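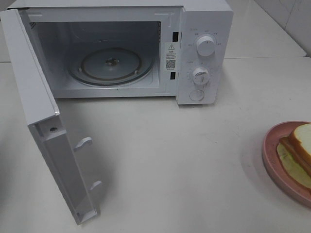
Thread on the "kitchenette" field in aparthotel listings, and why two properties with the same tick can offer very different rooms. The field is a yes/no value in most feeds. It carries no list of equipment. A white countertop microwave on a white worktop, door opening to the left, is enough for a yes in every extranet I have worked with. So is a full hob, oven and dishwasher. The guest sees the same icon for both.

I maintain facility data for an accommodation wholesaler. In June we pulled every listing in our UK feed with kitchenette = yes and compared it with the room description written by the property. The set came to 2,196 listings.

Method first. We split the text into room types, matched equipment words (hob, ring, oven, combi, microwave, fridge, sink) and recorded which were present per room type. Anything ambiguous went to a manual queue. "Cooking facilities" on its own counted as ambiguous.

The manual queue was worked by Irja Nurmi, who also wrote the matching rules. Where the text gave no answer she wrote to the property. Properties were given 23 days to reply before the field was set to unknown.

Unknown is a proper value in our system. Most partner sites don't accept it and convert it to no. If your kitchenette icon has vanished from one site and is still present on another, check this before raising a ticket.

Fault one: property level versus room level. The extranet asks "Do you have kitchenettes?" once, during sign-up. The owner answers for the building. The answer is then copied down to every room type, including standard doubles with a kettle and nothing else.

Harries in Junham is a clean case. It has studios with a hob and sink, and doubles without. The owner had entered this correctly by room type. Then a bulk update at property level overwrote the lot with yes.

The update was sent by the channel manager, Valtis, when the property changed its rate plan. The facility block was included in the message although only the prices had changed. The receiving system treats any facility block as a full replacement.

Fix for owners on Valtis: open the mapping page, switch facilities to "send on change", save, then push the room types again one at a time. Pushing them all together uses the property-level block and you are back where you started.

Fault two: shared kitchens. There is a separate code for a shared kitchen. It sits lower down the list and owners who find "kitchenette" first tend to stop there. We moved 300 listings to the shared code after checking. Some owners objected as it removed them from the self-catering filter. The filter is for private cooking facilities, so the removal stands.

Fault three: size and power. A family booking a week wants to know whether a dinner plate fits in the microwave and whether the fridge has a freezer box. Neither has a field. The only place to put it is the free text, which is machine translated and capped in length.

If you write free text, put the equipment in the first sentence. "Studio with two-ring hob, microwave, under-counter fridge and sink." Leave the view until later. Some sites show the first sentence only on a phone.

Avoid "fully equipped". It was the most frequent phrase in the manual queue and it told us nothing. Also avoid "all you need for a light meal", which I have seen used for a toaster.

Photographs: tag them to the room type. An untagged kitchen photo goes into the general gallery and the guest assumes it applies to the room being booked. Complaints on this point usually go against the property, whatever the small print says.

Someone will ask about Lalik. Their import reads the equipment list separately and ignores the yes/no field altogether. If the list is blank, the kitchenette is dropped. This is documented in their supplier notes, in the section on apartments. Fill in the list even if it feels like duplicate work.

Star ratings are outside this thread. Where a property rates itself, the kitchenette field can feed into the score. I don't have the weighting and won't guess at it.

From July 2, 2020 our own intake form asks for equipment per room type, with hob, oven, microwave, fridge and sink as separate entries. Kitchenette is then worked out from those: a sink, plus a fridge, plus at least one means of cooking. Owners can't tick it directly.

Under that rule a microwave with no sink in the room is listed as "microwave". Existing listings keep their current value until the owner next edits the room, at which point the new form appears and has to be completed before saving.

Replies on mapping are welcome. Please include the channel manager name and the room type code, and leave out guest booking references.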